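Simulated success rate drops when I tilt the camera. Is the comparison still valid?

Asked by Ákos Vincze, May 2019
Tags: simulation, evaluation, domain randomization, manipulation

I'm trying to reproduce a result from our group's earlier work, where a policy trained only on rendered images is tested on an appliance task. The task is simple to state: start with the oven open and the gripper near it, and push the door until it's closed. The policy gets one RGB view and the joint positions.

With the camera level I get 221 successes out of 241 episodes. With camera roll randomized at test time (same seeds, same start poses) it falls a long way. Lighting, wall colour and floor texture were randomized in training, but camera roll was not. I added that in March, for evaluation only.

The renders come out of Pustel, which is our own wrapper, and the arm is bolted to a plate on the table in every episode, so the base pose relative to the appliance doesn't change much.

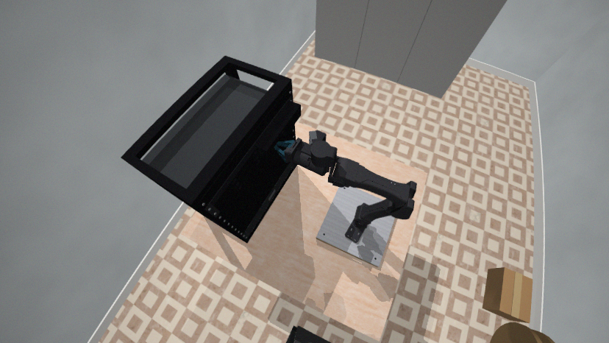 What I'd like to know is whether I can report both numbers as the same benchmark with two conditions, or whether changing the camera makes it a different task. My supervisor says the second. Also, is there a usual way to choose the roll range? I picked 30 degrees either way because it looked like plenty.

2 answers

Answer 1 (accepted)
Pendo Massawe

You can report both, as long as you say clearly that roll was not in the training distribution. The level number is in-distribution and the tilted number is a generalization test. The mistake would be averaging them.

A few things I would check first.

Is your success check computed from the simulator state or from the image? If it's from the door joint angle, fine. If any part of it uses the rendered view, the tilt could be changing your labels as well as the behaviour of the policy.

Did the camera position move too? If you apply roll about the wrong axis, you get a translation mixed in and the appliance can end up partly out of view. I did this in my own setup and lost a week. Render the first image of every failed episode and look at them. Dark appliances are bad for this. When the inside and the rim are both black and the light comes from the side, the policy may be relying on the edge of the table or the lines in the floor to work out where things are, and those are what rotate.

Retrain with roll included, 3 seeds, and compare. If the tilted score comes back up and the level score holds, your supervisor's objection mostly goes away, in my opinion. It's the same task with wider training coverage.

For the range, I don't know of a standard. Don't report a single figure at 30. Sweep it in steps and plot success against roll. The shape of the curve is more useful to a reader than the end point. A sharp drop at small angles says something different from a slow slide.

Answer 2
Stetsiuk

Just fix the camera. On a real robot you'd bolt it down and calibrate it, so why test for it?

Comments on answer 2

Pendo Massawe: Mounts get bumped. A few degrees is normal in a shared lab.

Stetsiuk: A few degrees yes, 30 no.

Ákos Vincze: Fair point. I've started the sweep Pendo suggested, and I'll include the small angles. The success check uses the door joint angle, so that part is OK. The roll axis was off, though. I was rotating about the world axis and not the optical axis. Will rerun everything before I touch the training.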